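The Long Second Before the Grasp

At Renell, a small company that writes control software for other people's robot arms, the most discussed number in the office last January was the length of a pause.

The pause comes after the camera has found an object and before the arm begins its last approach. During this time the planner must choose a path for every joint, check it against everything it believes is on the table, and hand it to the controller. In the old version of the software the pause could last over 40 seconds. Visitors sometimes asked if the machine had been switched off.

The package is called Flaltov. It grew out of an older planner, Halvorsen, which had been written for loading metal parts into presses. In that kind of work the part is always in the same place, and a slow plan does no harm, because it is made once and then repeated for months. On a kitchen table it is different. Bowls are moved, and every new position is a new problem. 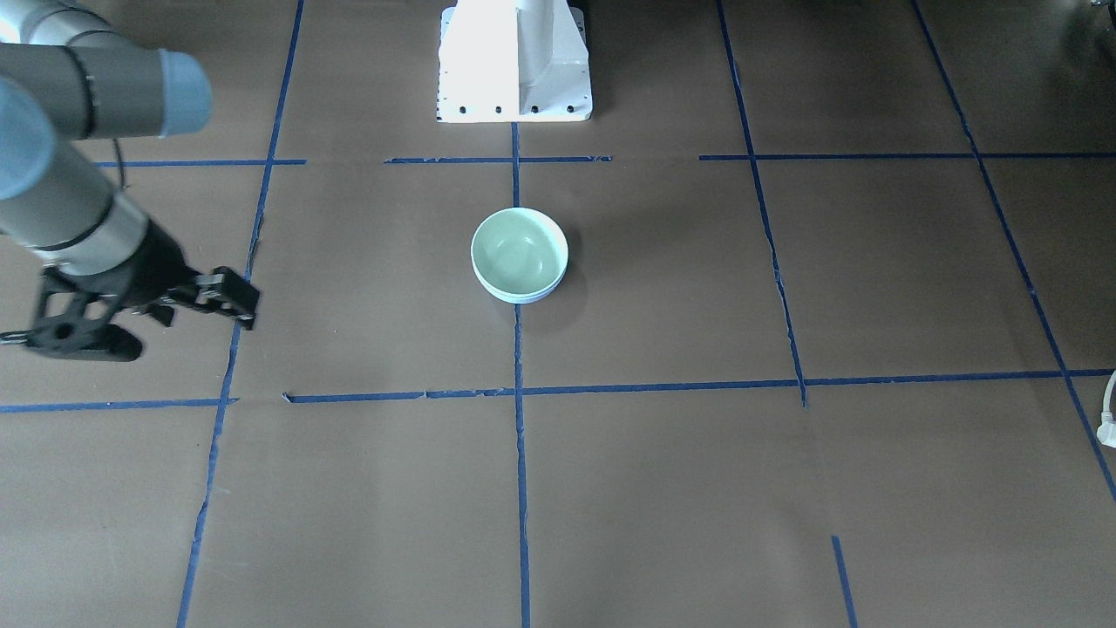 The gripper to the left of a green bowl, over a work surface marked with blue tape.

The first thing the team changed was the order of the questions. Halvorsen looked for a complete path and only afterwards asked if the fingers could hold the object at the end of it. Many good paths were thrown away in this manner. Flaltov begins with the grasp. It makes a list of possible finger positions around the rim of the bowl, removes the ones the wrist cannot reach, and plans only for those that remain. For one bowl in the test set the list began with 194 candidates, and 73 were left after the wrist check. That is still a large number, but the planner can compare them quickly, and it is allowed to stop when it has a path that is good enough.

What is good enough was a matter of long argument. One part of the team wanted the shortest path. The other part wanted the path with the most free space on both sides, even when the arm must travel farther. Both wishes are now in the software as weights in a small text file, and the customer can change them. Most leave them as they are.

Perception brought its own difficulties. Glazed dishes return light in unexpected ways, and polished metal is worse, for it shows the camera a second picture of the room. An early version of the program liked to place obstacles inside the reflections and then plan carefully around them. The present version keeps a measure of doubt for each point in the depth image. Where the doubt is high, it waits for another view from a second angle before it decides.

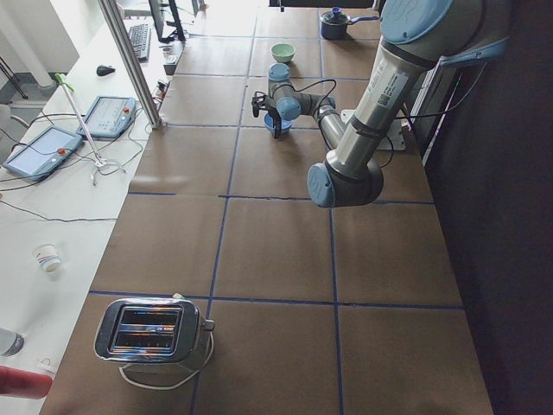 Two arms that share one table make all of this harder, and for this case the engineers added a separate module, Ravgate. It works like a booking system. Each arm asks for a volume of space and a period of time, and the request is granted or sent back. The first release was too polite. When both arms asked at the same moment, both were refused, both asked again, and so it continued until an operator pressed stop. A random delay of up to 30 milliseconds solved the problem, and the engineer who proposed it was a little ashamed of how simple it was.

The tool that people at Renell praise most does not move anything. It is a log viewer. It plays back a run with the camera image on one side and the planned path on the other, and it shows at each step which rule rejected which candidate. Before it existed, a failed grasp meant an afternoon of reading text files. Now a new employee can usually find the cause before lunch, and quite often the cause is a calibration file that somebody copied from the wrong arm.

The next release will let the planner begin moving while the last part of the path is still being computed. In simulation this makes the pause almost disappear. On the real arm the motion is not yet smooth, and there is a small hesitation near the elbow limit that the team has not been able to explain. They have moved the release date twice already, and for now the older, slower setting remains the default.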